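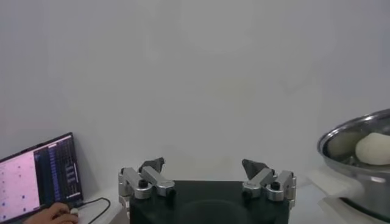
Hallden S7 Stage Piano: Review

The Hallden S7 is a 73-key stage piano aimed at working players who need an acoustic piano sound, two or three electric pianos and not much else. It sits in the middle of the company's range, between the home model and the 88-key S9. I used it for one season of trio and quartet dates, most of them in small clubs, and for daily practice at home.

Keyboard

The action is a graded hammer type with a matte surface on the white keys. It is on the heavy side. Repeated notes are reliable down to a fairly shallow key return, and trills in the middle octave come out even. The black keys are slightly narrow at the front edge, which I noticed in stride passages and stopped noticing after a week.

There are 7 velocity curves. Curve 3 is the default and is too bright for solo ballads, as a moderate touch already reaches the hard-hammer samples. Curve 5 spreads the dynamic range better and is the one I kept. The curve is stored globally and not per patch. Players who move between piano and organ in one set will find this a nuisance.

Sounds

The main piano is sampled from a concert grand with the lid open. The bass is clear and the tenor range is good. From the second C above middle C upward the decay gets short, and long melody notes need help from the pedal or from the reverb. Sympathetic resonance can be set from 0 to 9. Anything above 6 clouds close voicings in the left hand.

A second piano, an upright, is drier and works better with bass and drums. I used it for most of the quartet dates. It sits under a tenor saxophone without any EQ.

The tine electric piano is the best sound in the instrument. The bark comes in gradually and the release noise is kept low. The reed electric piano is usable but has an audible step between two velocity layers around the E below middle C. The Bremano module I used before handles this range more smoothly, though its tine sound is thinner.

Total patch count is 154. A large share of these are layered pads and strings that I did not use on any date. They can be hidden from the patch list, and hiding them makes the dial much quicker to use on stage.

Pedals and connections

The supplied sustain pedal is a small switch type and slides on hard floors. The input accepts continuous pedals, and half-pedaling with the Soren triple unit worked once the polarity was changed in the system menu. The manual gives this one line, on page 211, under "Other".

Outputs are balanced XLR and unbalanced jack, active at the same time. The headphone output is on the back panel - a poor place for it. There is no hum from the power supply, which is internal.

In use

The panel has four knobs and one dial. Transpose has its own button, lit red when active. It sits next to the patch-up button, and I pressed it by mistake in the middle of a set. There is a panel lock, but it also locks the EQ.

Startup takes longer than it should. If power drops between tunes, the instrument returns to the first patch and not to the last one used. A firmware update changed the reverb tails for the better and left this alone.

The music stand is an extra purchase. It holds a thick fake book without bending, but it wobbles when the lower octaves are played hard.

Compared with the alternatives

The Lý stage model is lighter to carry and has a faster action, with a weaker main piano. For organ and synth parts it is the better choice. Players who mostly need piano, and who practice on the same instrument they perform on, should try the S7 first, with curve 5 selected and resonance at 4.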